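Water rates to rise for Drurthorpe households from October

Households in Drurthorpe will pay more for their water from October, after the supplier Fesemeck confirmed a change to its standing charge. The yearly bill for an unmetered home will go up by £17 to £271.

Fesemeck said the money would go towards replacing the old main between Hilidwood and the town centre, which has burst twice since spring. The second burst left 300 homes without water from early on Sunday until the evening, and bottled water was handed out from the school car park.
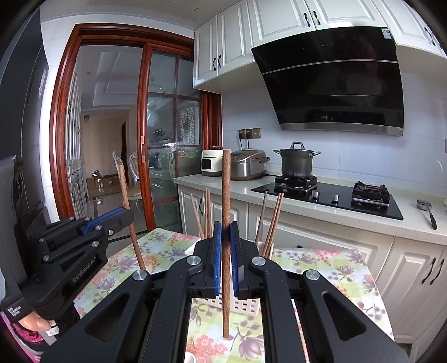 Customers on a meter will see a smaller change, depending on how much they use. The company is writing to all bill payers over the next few weeks, and anyone who has moved house this year is asked to check that their details are up to date.

Work on the new main is due to start at the Hilidwood end. Baláž, the contractor, will close one lane of the road while the first stretch of pipe is laid, with temporary lights in place day and night. Buses will still run but the stop by the chapel will be out of use.

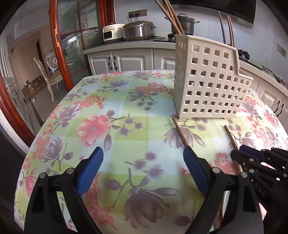
By Peter Kováčik
Local news

Residents can expect low pressure at times while sections are being joined up. Fesemeck said it would give two days' notice by text message or card, and that no home should be cut off for longer than four hours.

A fund for people who struggle to pay will stay open. Those who qualify can get up to £125 off their yearly bill, and forms are available at the library or by phone. Households already getting the discount do not need to apply again.

The parish council has asked for the road to be fully open before the Christmas market. Fesemeck said it would reply to the council in writing.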